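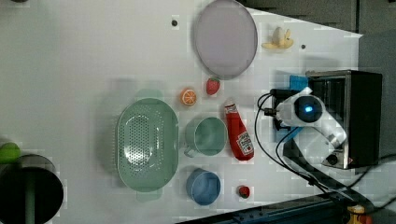

The test board, toy food and crockery out, arm on the right.

Wimetti arm with the Akanda gripper, second go. I had the Wornilby fingers on the same arm all of August so this is mostly a comparison. Short version: keep the Akanda, put up with the software.

Setup took me till 2 in the morning, most of it cables. They're stiff and they like to loop over the board, so tie them back before you run anything long. Mounting was fine. Manual is poor, page 6 has the connector upside down and I lost an evening to it.

Grip. Did 200 picks per gripper, mixed toy food. Strawberry was the good one, small and slippery, Wornilby kept squirting it across the table. Akanda just takes it. Ketchup bottle on its side, also fine, best if you come in across the middle. Banana is hit and miss on both — the splayed peel confuses my grasp planner, so partly my fault. Plate is hopeless. Too wide and too flat, both grippers only scrape at the rim.
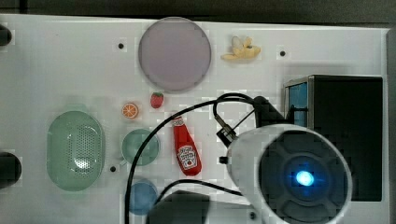 Jamila Haque reckons the plate is doable if you push it to the table edge first and pinch from there, and she has it working on the Wornilby with softer pads. Might try that Wednesday.

Controller is the weak bit. Force setting goes up to 224 for no reason I can find, anything past halfway feels teh same. It also forgets the setting when you power off. Annoying.

Noise ok. Price not ok, but I got mine through Clerkwood with the pads thrown in.

Comments

Bleddyn Parri
Same trouble with the force setting. Save it as a profile and load it at start up, works for me

clothears
did you try the cups by the handle or only the rim?

Jamila Haque
Softer pads wear out fast by the way, buy spares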